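Étuis et portefeuilles plats Jodar - questions fréquentes
Mise à jour : 22 mai 2022

Quels modèles sont concernés par cette page ?
Les étuis plats de la gamme Jodar, format portefeuille et format téléphone, vendus à l'atelier Plenport ou par correspondance. Les pochettes à soufflet relèvent d'une autre notice.

Comment dépoussiérer un étui noir ?
Travailler sur une table claire et dégagée, étui fermé et posé à plat. Passer un chiffon en microfibre sec, toujours dans le même sens. Ne pas frotter les angles, où la teinte est plus mince.

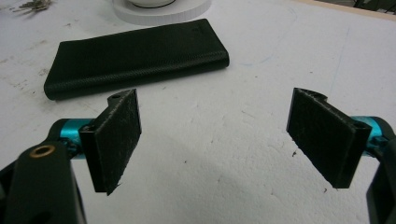
Peut-on utiliser de l'eau ?
Un chiffon à peine humide suffit. Ni savon, ni alcool, ni lingettes. Laisser sécher 4 heures à l'air libre, loin d'un radiateur.

À quelle fréquence faut-il nourrir le cuir ?
Deux fois par an en usage courant. Appliquer une noisette de crème incolore, attendre 14 minutes, puis lustrer. Les étuis en toile enduite ne se nourrissent pas.

L'étui reste bombé après usage. Que faire ?
Le vider entièrement, le fermer et le placer sous une charge plane pendant une nuit. Un étui garni de plus de 6 cartes se déforme de façon durable - ce cas n'est pas couvert par la garantie.

Comment le ranger ?
À plat, dans sa housse de coton, sans autre objet posé dessus. Éviter les sachets en plastique fermés.

Une couture a lâché. Est-ce réparable ?
Oui, si le bord n'est pas déchiré. Envoyer l'étui vide, avec le numéro de commande, à l'attention de Nandi Buthelezi. Le devis est établi par Efraín Montoya après examen. Les reprises de teinte sont suspendues jusqu'en septembre.

La référence est illisible. Comment l'identifier ?
Mesurer la longueur et la largeur de l'étui fermé, au millimètre, et joindre ces cotes à la demande.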